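Making and Holding Sandwiches for a Packed Lunch Round

Scope

The method covers plain filled sandwiches on white sliced bread, made in the morning and eaten at midday. It does not cover toasted or hot fillings. Quantities are for a batch of 50, but the order of work is the same for two.

Before you start

Take the butter or spread out of the fridge an hour ahead. Cold butter tears the crumb, and a torn slice lets moisture from the filling straight through. Leave the fillings in the fridge until the bread is laid out.

Use bread baked the day before. Bread from the same morning compresses under the knife and the cut face closes up. If only fresh bread is available, chill the wrapped loaf for 30 minutes before slicing or spreading.

Wash and dry salad leaves fully. A salad spinner followed by a clean cloth is enough. Tomatoes should be sliced, salted lightly and left on kitchen paper for ten minutes.

Order of assembly

1. Lay the slices out in pairs, opened like a book, so that neighbouring slices from the loaf meet again when closed.
2. Spread to the crust on both slices. The fat is the barrier between the filling and the bread, so gaps at the edge matter more than thickness in the middle.
3. Put the driest filling (cheese, ham, sliced chicken) against each spread face.
4. Put wet items between the dry ones. Tomato and cucumber should never touch bread.
5. Close the sandwich and press once with a flat hand.
6. Rest for five minutes before cutting.

Cut with a serrated knife using long strokes and very little downward force. Wipe the blade between fillings, and change both knife and board after anything containing egg, fish or nuts.

Laying out the work surface

Keep one plate for the finished sandwich and keep containers to either side of it. Boris Matić, who ran the morning bench at Tronden, worked from left to right; left-handed staff may reverse this. Pale, smooth surfaces are preferred, as crumbs and smears show up.

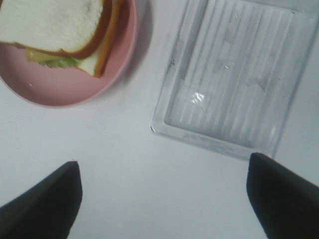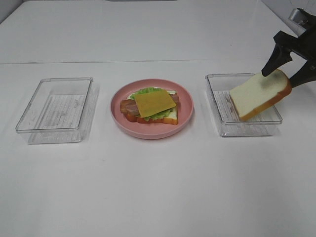 Plate and containers on a white surface:
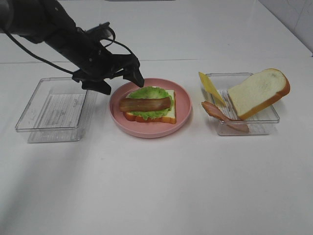
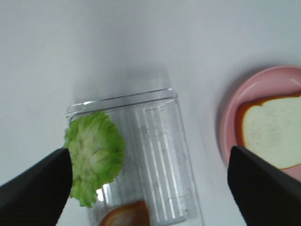
Holding and packing

Cover assembled sandwiches within ten minutes. Exposed bread dries at the corners first, and it will not recover in the box. A lightly damp cloth laid over a sheet of greaseproof paper works for short waits. Do not let the cloth touch the bread.

Pack cut side up where the box is deep enough. In shallow boxes, pack flat in a single layer. Fill any space with folded paper so that the halves do not slide. Fruit goes in a separate container.

Label each box with the filling, the allergens and the time of making. Store in the fridge at 5°C or below, and allow space between boxes for air to move.

Egg mayonnaise and tuna should be eaten the same day. Cheese without salad will keep until the next morning if wrapped tightly, although the crust softens.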